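Open day at the Zurenitz workshop: your questions

I've had the same handful of emails over and over since we put the date up, so I'm answering the lot in one go. If yours isn't covered, write to me and I'll add it!

When is it and what does it cost?
Tue 19 February, doors at ten, last demonstration at half past four. It's free, but you do need to book a slot.

How many people are in each group?
26 at most. Last June we let everyone in at once and had 239 visitors trying to see over each other's shoulders (sorry again to anyone who spent the afternoon looking at the back of my head).

Where do I go when I arrive?
Come in by the side gate on the canal road, the one with the Humex sign. The front entrance is for lorries. Blažena Danko will be at the desk with your badge.

Can I park?
Yes, behind the Prudau building next door, and it's a 200 metre walk from there. Please don't use the bays marked in yellow - the bakery needs them all day.

What will I see?
Three stops. Vojtěch Mikuš starts you off in the machine shop, then you get the arms bench, which is my bit and obviously the best one, and then it's tea and a talk from Natália Kováčik on how we plan a job from scratch. The whole round takes an hour and a half if people don't ask too many questions, and they always do.

What do the arms work on?
Small car parts, mostly. We work with brake pads, little round bits and a metal tray with compartments, all on a brown mat so you can pick things out easily from where you're standing.

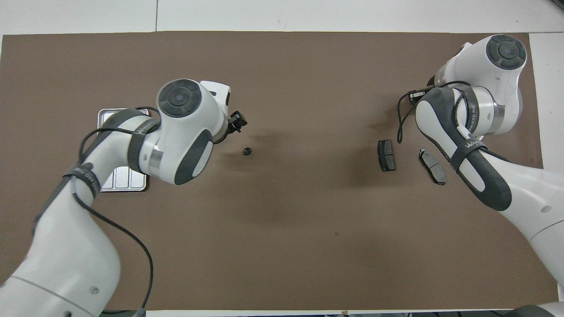
The arms bench, with two brake pads on the mat between the grippers.

Can I have a go myself?
On the practice pair, yes, if you're 12 or over. Seo-ah Noh runs that corner and she's very patient. You get five minutes each, which sounds stingy until you've tried to pick up a washer and your shoulders are up round your ears.

Is it noisy?
The machine shop is, and we'll hand out ear defenders. My room is quiet enough to chat in.

Can I take photos?
Please do, everywhere except the Hirano room, where we have a customer's job on.

Is there a step-free route?
There is, all the way round. Tell us when you book and Miroslava Zelenák will meet you at the gate with the lift key.

What if I can't make it?
Cancel using the link in your booking email so the next person on the list can have your place. We'll run another one in June.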